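Notebook, laundry corner
2024-01-31

Sorting test for the Watska wash set. The plan for this morning was only the red load, because the pink color on white parts came back again in the last list from Skeltell. I want to know which pieces should be washed apart.

Red jersey with the dark patch. The patch has a white outline, and this outline is the part I worry about. The knit is bright red and the hem has two rows of stitching. Along the hem there is one seam line of a lighter, pinkish white. I do not know if it was always like this. To compare with the May notes, if I find them. 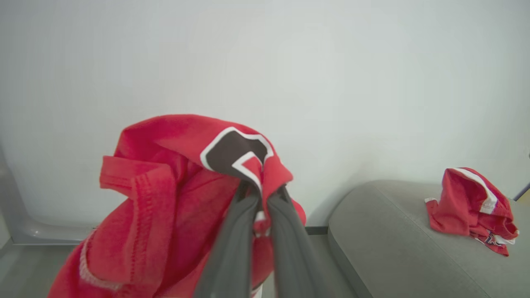 Basket and room

The white basket with the tan rim stays on the floor near the gray sofa. I like it for this work, the small holes let the air go through. In it are the jersey with black letters outlined in white, and the red piece with the white band, folded on the left. For the next wash I will put the banded one in a separate net.

Also the wall behind has two dark scuffs, one thin and slanted, the other higher and more faint. Please try first with a damp cloth, no powder. The floor needs a sweep too, there is a white scrap on it.

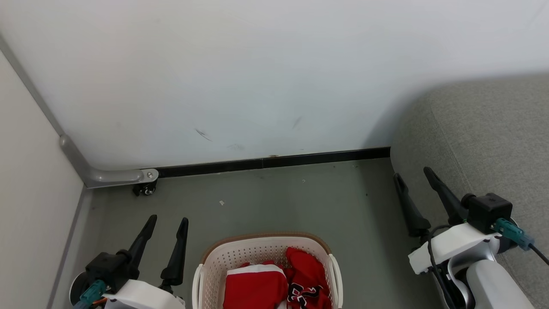

To do

- Weigh the red load again, the scale showed 292 g and later 200 g for the same shirt
- Wash at 40 degrees, Pivis liquid, no softener
- Ask Yazzie for more nets
- Write the result on page 93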